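Lerau's next camera update looks like a big one for night owls

I've been poking at the Lerau camera app since lunch on Tuesday, when a test build of the next version slipped out through the Dritska beta channel and then vanished again before dinner. I grabbed it in time (sorry, Lerau) and it's been on my phone ever since.

The headline feature is something the app calls Dusk. It's buried two menus deep and the switch is grayed out by default, but Hefin Dafis, who writes the Pugh newsletter, posted a way to turn it on and it took me 11 minutes to follow his steps. Most of that was me typing the wrong thing.

With Dusk on, the phone shoots a burst of short exposures and stacks them, so you don't have to stand there like a statue the way you do with the current low-light mode. I tried it on my back porch, then on the street, then in the hallway with every light off. The hallway shot came out a little green. The street one I'd happily print!

There's a second thing in there I like even more. A slider called Hold lets you pick how long the burst runs, all the way up to 30 seconds if the phone is propped on something solid. Go past the middle of the slider and the preview gets choppy, at least on mine, and the phone warms up enough that I noticed it through the case.

Not everything works yet. Portrait crashes if you open it straight from Dusk, the timer ignores you half the time, and the build is a 533 MB download – a lot for a camera app. I also found text for a feature named Studico Sync, but tapping it just dumps you back to the main screen. My guess is cloud backup, and that's only a guess.

Lerau hasn't said when any of this ships. The strings in the build mention July, and Hefin's post says the first wave will go to 1,000 testers, with everyone else waiting their turn. I've asked Lerau about both and will update this when they write back.

If you missed the download, please don't go grabbing it from some random mirror. The beta sign-up page is still open, and I'd much rather wait a few weeks than put a stranger's file on the phone that has my banking on it.
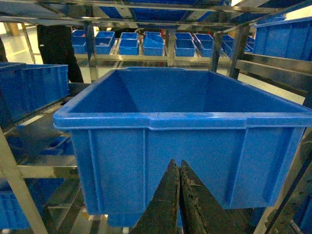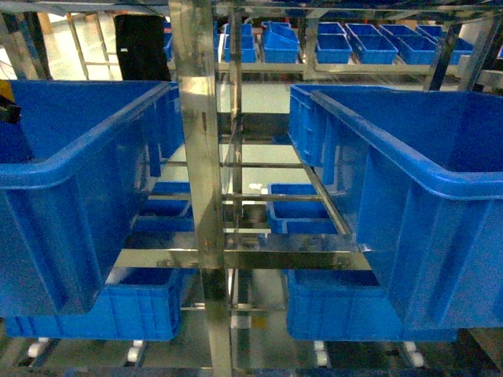
Large blue plastic crates on a steel rack.

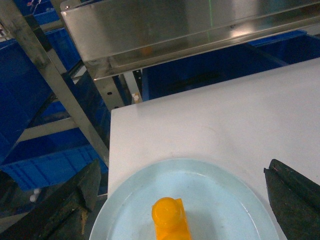
Photos: Studico

One more tip if you do get in: clear the app's cache before you flip the Dusk switch. I skipped that the first time and lost my saved white balance settings.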